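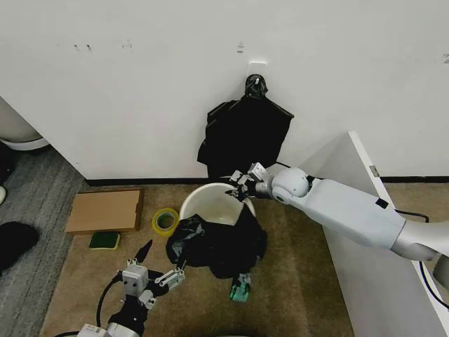
Drummer wanted – Dirkden

Dirkden is looking for a permanent drummer. We are a four-piece at the moment: two guitars, bass and vocals. The music is slow and heavy for the most part, with a few faster songs and some quiet parts where the drums carry the whole thing. Our last EP, "Destitier", was recorded with a session player who lives too far away to join.

The next job is a full-length album. The songs are written and we have demos with programmed drums for all of them. You are free to change the parts. Two of the songs have odd time signatures in the middle section and we would like somebody who can play those without a click when we do them live.

What we need from you

You have played in a band before and have been on stage more than once. You can play double bass at a steady tempo, but we care more about feel than speed. You own a kit or at least your own cymbals, snare and pedals. The rehearsal room has a house kit that is fine for practice and not good enough for recording.

You can rehearse two evenings a week and one weekend a month. You can get to the room on your own. There is parking behind the building, and the bus stops a five-minute walk away.

Age does not matter. We are all past 30 and have day jobs, so shows are mostly within driving distance. We plan to play 15 of them in the year after the album comes out.

Money

This is not a paid position. Rent for the room is split evenly between all members, you included. Show fees go into the band account first and pay for gas, strings, heads and recording. Anything left at the end of the year is divided five ways. The album will come out on Driltoseck, a small label that is pressing 500 copies on vinyl. Studio time is already paid for and starts in October at Björklund, where we also did the EP.

How to apply

Send us a message through the contact form on this site. Tell us what you have played and with whom, and add a link to a recording. A phone video from a practice room is fine – we only want to hear you play. Please do not send a list of equipment.

If we like what we hear, we will send you three songs to learn. The audition takes an hour. We play the three songs, then jam on something nobody has prepared, and then we talk. Bring sticks, pedals and ear plugs.

Messages have to reach us by 3/16/19. Everyone who writes gets an answer, also if it is a no. If you sing backing vocals, mention it, as we have been short of a second voice for the choruses.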